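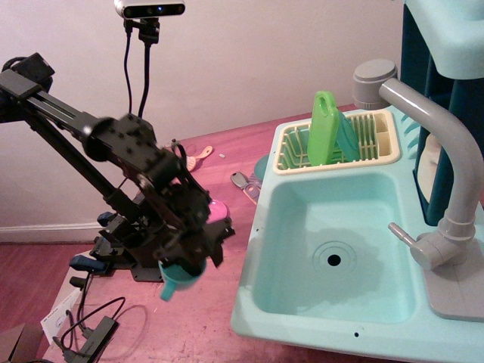 What Is a Promise?
A guide for readers aged 8 to 11

The Shearer Center for Young Thinkers publishes these guides for use at home and in school. Each one takes a question that people have asked for a very long time and explains some of the answers. An adult may read along, but you do not need one.

What happens when you make a promise

Most sentences tell somebody something. "It is raining" tells you about the weather. "I like plums" tells you about me. A promise is a different kind of sentence. When you say "I promise to feed your fish," you have changed something by saying it. A moment ago you were free to feed the fish or not feed the fish. Now you have a duty, and the owner of the fish has a right to expect you to do it.

People who study questions like this are called philosophers. They have noticed that a promise has parts. There must be a person who gives it and a person who receives it. There must also be something to be done, or something to be left undone. "I promise that the sun is hot" sounds like a promise, but the speaker is only saying that he or she is very sure.

Can you promise anything at all?

You cannot really promise what you have no power over. A goalkeeper cannot promise that it will be sunny for the match. She can promise to come to practice.

You also cannot make a promise for another person without asking. If your brother tells a neighbor that you will rake her leaves, he has not given your promise. He may have given you a problem, and the two of you will need to talk about it.

What about a promise to do something wrong? Suppose a friend asks you to promise to help him take money from a coat pocket. Most philosophers agree that saying "I promise" does not make stealing right. The mistake was in making the promise, and the best thing to do is to say so and refuse.

The story of the ferry at Ploletti

Ionuț Vlad wrote this story for our reading groups.

In the river town of Ploletti, a ferryman promised a baker that he would carry her bread across the water every morning at six o'clock. One morning, as he untied his boat, he heard a child calling from a small island where the water was rising. He rowed to the island first. The bread arrived late, and the baker lost a morning's sales.

Did the ferryman do wrong? Some readers say that he broke his promise, and that a broken promise is always wrong. Others say that the child's safety mattered more than the bread. A third group says that he was right to help the child, but that he still owed the baker something. He could explain what happened and say that he was sorry. He could offer to carry the next day's bread for free.

Our teachers sent the story to 77 classrooms and received 1,328 letters from children. Many of the letters agreed with the third group. One reader wrote that the ferryman should have brought the child to the bakery so that the baker could hear the story from both of them.

Why people keep promises

One answer looks at results. If people often broke their word, it would be hard to plan a trip, share a job, or lend a book. Keeping promises helps everybody trust one another.

A second answer looks at fairness. When you break a promise, you use another person's trust and give nothing back. You would not want others to treat you that way.

A third answer looks at character. Each promise you keep makes the next one a little easier to keep, and in time you become a person whose word can be relied on.

You may find that you agree with more than one of these answers. Philosophers still argue about them.

Secret promises

Sometimes a person asks you to promise to keep a secret. A surprise party is a fine secret. A secret that makes you feel frightened, or that means someone is being hurt, should be told to an adult you trust, even if you promised not to tell. You are not in the wrong for telling.

Questions to talk about

Is a promise to yourself a real promise? Who could let you off?

If you promise something and the other person forgets, do you still have to do it?

Is it a promise if you nod and do not speak?

Words to know

Duty: something you ought to do.
Right: something others owe to you.
Character: the kind of person you are, shown by how you usually act.

Text by Amirhossein Ghasemi. Story by Ionuț Vlad. The next guide in this series, What Is Fair?, will be published in June.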